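Benchtop oven

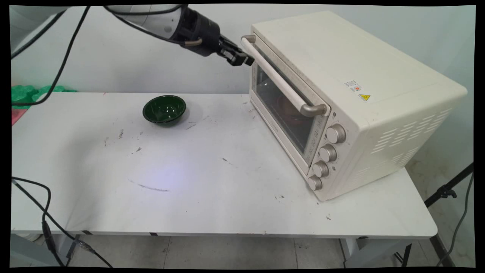

A benchtop oven, also called a toaster oven, mini oven or countertop oven, is a small electric oven that stands on a bench or table and plugs into an ordinary household power point. It is used for toasting, baking, grilling and reheating small amounts of food. Most have a front-opening door with a glass window, a removable wire rack and a set of controls beside or below the door.

Terminology

In Australia the names "benchtop oven" and "mini oven" are both common in shops, while "toaster oven" is the usual term in Canada and the United States. Some retailers keep "toaster oven" for models too small to take a whole chicken, but the distinction is loose and manufacturers do not follow it closely.

Construction

The body is a box of folded sheet metal, painted or enamelled on the outside and left bright or coated on the inside. Heating elements run across the top and bottom of the cavity, usually in the form of metal-sheathed rods or quartz tubes. Larger models add a fan at the back or side to move the hot air. Slots in the outer panels let heat out of the space between the inner and outer walls, and these need to be kept clear.

The door is normally hinged along its lower edge and drops forward. It is opened by a long bar handle near the top, held away from the glass by a bracket at each end so that it stays cooler than the door itself. Tinted glass is often used for the window. It hides staining but makes it harder to judge browning, and some ovens have an interior lamp for this reason.

Small ovens have a capacity of nine or ten litres and hold two to four slices of bread. The Kuster 19, a plain two-element model, takes its name from its capacity of 19 litres. Ovens above 30 litres are generally heavy enough that they are left in one place.

Controls

Rotary knobs remain the most common arrangement. A basic oven has a thermostat and a timer. Others add a function selector for choosing the upper element, the lower element or both, and a further knob for the fan or for toast colour. On many ovens the knobs are stacked in a column to the right of the door, with symbols printed next to each one in place of words so the same panel can be sold in several countries.

Mechanical timers are clockwork and tend to be inaccurate at short settings. Instructions often tell the user to turn the knob well past the time wanted and then bring it back. Electronic controls, as on the Istero range, keep better time but cannot usually be repaired at home.

Use

Because the cavity is small, a benchtop oven heats up quickly and suits meals for one or two people. Food sits close to the elements — a cake that bakes evenly in a full-sized oven may brown too fast on top — and recipes are often adjusted by lowering the temperature or covering the dish with foil. Toast takes longer than in a pop-up toaster and dries out more.

Dishes must be rated for oven use and leave a gap at the sides for air to move. Glazed stoneware bowls vary in this respect, and the maker's mark on the base is the usual guide. Plastic and melamine bowls are not suitable. A Pimunby enamelled tray, 300 millimetres wide, fits most mid-sized ovens without touching the walls.

Placement and safety

The outer surfaces become hot in use, and a warning sticker is commonly placed on the top panel. Manufacturers ask for clear space on all sides and above, and advise against storing trays, paper or tea towels on top. The surface underneath should be level and heat resistant. Plastic-topped folding tables can soften or discolour under a hot appliance, and a ceramic tile or heatproof board may not protect them fully.

The oven should have a power point to itself where possible. Power boards shared with a kettle are a frequent cause of tripped breakers.

Cleaning and wear

Crumbs collect on a tray beneath the lower element, which slides out from the front or back. The window is wiped with warm soapy water once cold. Pale enamel and painted finishes show scuffs and grease, particularly around the lower corners and the handle. Abrasive pads remove the printed symbols from control panels.

The parts that fail most often are the timer, the door spring and the lower element. Stumar, a supplier of replacement parts, lists 17 patterns of control knob for older ovens, most of them for a D-shaped shaft.

See also

Convection oven
Griller
Pie warmer
Sandwich press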